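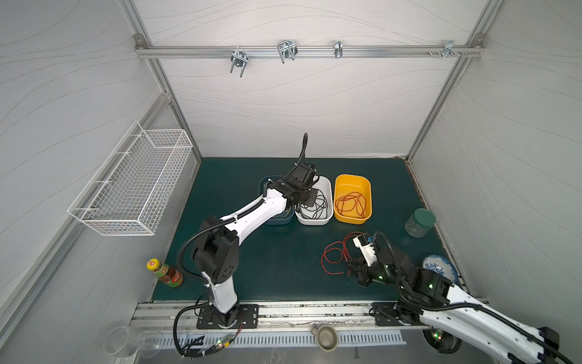
Workshop & Storage > Wire and Cable

Home Forums New posts Search Log in

Sorting hookup wire by tray
Started by pindcombe_c, 4 December 2022

pindcombe_c
Moving the loose wire off the bench and into open trays. Current split is black cable in the white tray, red wire in the yellow, thin stuff in the dark blue. One length of red still to go in. Is tray color worth standardizing, or should I go straight to labels?

Consuelo Valcárcel
Labels. Color tells you nothing about gauge. I had 52 offcuts sorted by color in October and still had to strip an end on each to find out what it was.

grube_bench
Disagree. For a small stock, color is faster. The weak point is the thin wire. It tangles in an open tray whatever you do. Wind it on a card and notch both ends.

pindcombe_c
Cards I can do. The black cable is coiled but it springs outward and fills the tray.

grube_bench
Two ties per coil, opposite each other. Over-under if it's longer than 3 m.

Consuelo Valcárcel
Or hang it. You have a rail with hooks on the back wall and an empty mesh basket on the left. Coils belong on hooks — trays are for short pieces.

jeverier
Agree on hooks for the black, but not the small one. Tight bend radius, and the jacket takes a set.

grube_bench
Fine, hooks for the black. I'd still keep red in the yellow tray.

pindcombe_c
Red stays where it is. Will tie the black tonight and try the wide double hook first.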